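The Case for Furnished Rentals With Less in Them

By Evander MacAulay

I have rented furnished apartments for most of my working life. My job moves me every year or so, and I stopped hauling a bed across state lines after the second time a mover lost the bolts. In that time I have signed 16 leases. My view after all of them is that landlords put too much in furnished rentals, charge tenants for it, and then make everyone miserable over it at the end.

My last place was in Sornbridge, on Tennant Street, a one-bedroom on the third floor. The inventory that came with the lease ran to seven pages. It listed a fondue set. It listed two umbrella stands, a magazine rack, a framed print of a lighthouse, and 35 separate pieces of what it called "assorted tableware." I was asked to initial every page before I got the keys, at 7 in the evening, with my bags in the hall.

I never used the fondue set. I put it on top of the kitchen cabinets with the print and most of the tableware, and I took it down again the week I left so the agent could check it off. She found a chip in a gravy boat. I was billed 61 dollars for the gravy boat, which I had touched twice, once going up and once coming down.

Landlords will tell you that tenants want a home that feels finished. Some do, I suppose. A person coming for two weeks may be glad of a corkscrew and a stack of board games. But someone who signs for a year brings a life along, even if it fits in a car. I own a good knife, a lamp I like, sheets that suit me, and a box of books. What I need from the landlord is the heavy stuff: a bed, a table, chairs, a dresser, a nightstand, a couch if there is room. Everything past that takes up a shelf I was going to use.

The money side is worse. A listing service called Flokuveo, which I have used for my last three moves, sorts its furnished apartments by how many items are in them. A landlord moves up the page by adding things. So they add things, and the cheapest things count the same as the best ones. A wobbly plant stand is worth as much as a solid desk. I once viewed a place with four side tables and no desk at all, and the agent seemed surprised that I asked where a person was supposed to work.

I would rather see landlords take the same budget and spend it on six or seven pieces that last. Buy a mattress that a grown adult can sleep on. Buy a dresser with drawers that run straight. Put a nightstand by the bed with a drawer in it and a place to set a book, and leave the top bare. I will fill it on the first night without any help.

My cousin rents out the unit over her garage and does it this way. She had a Pedel bed frame, a kitchen table from an estate sale, and a few plain gray pieces in the bedroom. Her inventory fits on half a sheet of paper. When a tenant leaves, the walk-through takes less time than making coffee, and she has yet to argue with anyone over a deposit. She also has had people stay longer than they planned, though she gives the parking spot most of the credit for that.

There is a fair argument on the other side, and it comes from people who arrive with nothing at all. Someone leaving a bad marriage, or coming from overseas with one suitcase, may need the pots and the towels on day one. I don't dismiss that. But the answer there is a kitchen box and a linen box that a tenant can take or turn down before signing, with the rent set to match. A few student buildings already do it. It is not hard to run, and it would let the rest of us skip the gravy boats.

I would also like to see the inventory rules change. If a landlord wants to charge me for an item, the item should have a price next to it on the day I move in. I would look at that list very differently, and I expect the landlord would too. Half the clutter would be gone by April.

Until then I do what I can. I ask for the inventory before the viewing, and I ask what can be taken out. About half the landlords say no. The others look at me a little oddly and then send somebody to pick up the umbrella stands – and in two cases they thanked me, as they had been wanting them back for another unit. 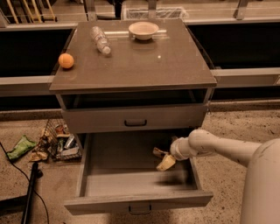

A plain gray nightstand with an upper drawer and an open cubby.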